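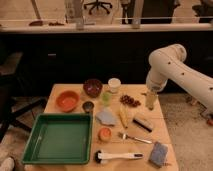 Growing moss well takes about as much patience as growing a tree, according to one longtime member of the Kulldale Moss and Fern Society, who told the crowd on opening night that the first patch she ever planted sulked for two whole winters before it decided to spread. There was a good deal of nodding in the room when she said it, and more than one person looked as if they had a patch like that at home right now.

The society's fall show opened Wed 18 September at the old Calloway greenhouse, and if you have never been, it really is worth the drive out past the mill pond (park on the grass side, the gravel fills up early). There are 39 displays this year, running from shallow dishes you could hold in one hand to a stone trough so heavy it had to come in on a pallet jack. Most are the work of home growers from Kulldale and Lidach, and quite a few are being shown for the first time.

The Lidach growers have brought mostly cushion mosses, the round, velvety kinds that everybody wants to pat – please don't, the signs are there for a reason! Kulldale's tables lean more toward ferns, with a lovely run of maidenhairs along the north wall, where the light stays soft all afternoon. The top ribbon for a shared planting went to a shady bank built out of broken roof slate, with hart's tongue fern tucked into the gaps and sheet moss running down the front like a little green waterfall.

Visitors have been asking mostly about water, as they do every fall. The advice at the help table is to use rainwater if you can catch it, to mist in the morning, and to keep fertilizer well away from moss altogether. Ferns are a bit more forgiving, though they do hate a hot windowsill and a dry radiator, and a maidenhair that has gone crisp can often be cut right back to the soil and brought along again with steady moisture.

Meltix, the garden supply store on the Lidach road, has given 1000 small starter pots for the plant table, each planted up by society members over the summer with a pinch of sheet moss or a young fern. They are free to children, and grown-ups are asked to drop something in the jar. Last fall's show brought in more than 4000 visitors over its run, and the starter plants were gone well before the end, so it might be wise to come early in the week if your heart is set on one.

The show stays open every afternoon through the end of September. Admission is free, the tea room is serving soup and plum cake, and dogs are welcome on a leash in the yard but not inside the greenhouse.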